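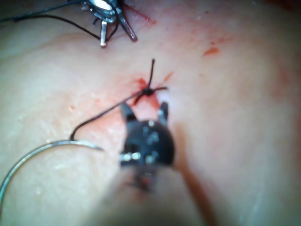

The Seddale Work Permit Notices set brings together 3,859 public notices on permits for people who trained in one country and hope to work in another, and we're so pleased to finally have it in a shape other people can use. It grew out of our own muddle over occupation names (you would not believe how many ways there are to say "theatre nurse" in a government bulletin). Health jobs were the worst of the lot. A curved silver suture needle like the one lying at the left, with its long smooth arc, belongs to the working day of surgeons, vets and a fair few others, and the notices put them under quite different headings depending on which office did the typing.

Datasets > Migration and Labour > Seddale Notices

Search this catalogue Go

What's in it

Each row is one notice: issuing office, month, occupation as printed, our tidied occupation, permit length, and the full text. There are 2 files, one for new permits and one for renewals. Please don't join them on occupation alone – the renewals file keeps the older labels, and you'll get some very odd matches. Ask me how I know!

How it was put together

Blomqvist supplied the scans and Dernutgate ran the text recognition. We then read 200 notices by hand against the scans and fixed the tidied occupation wherever it had gone astray. Notices shorter than 50 words were left out, as they were mostly cover slips.

Things to watch for

Accents are dropped in a lot of place names. The July notices came to us on coloured paper and the recognition is patchy, so have a look at the quality column before you lean on them. Nothing in the set names an applicant, and we'd ask you not to try linking it to anything that does.

Using it

You're welcome to use the files for research and teaching. A note to tell us what you've made of them is always lovely, and corrections even more so.

Contact: Cosodwood data desk | © Cosodwood | Back to top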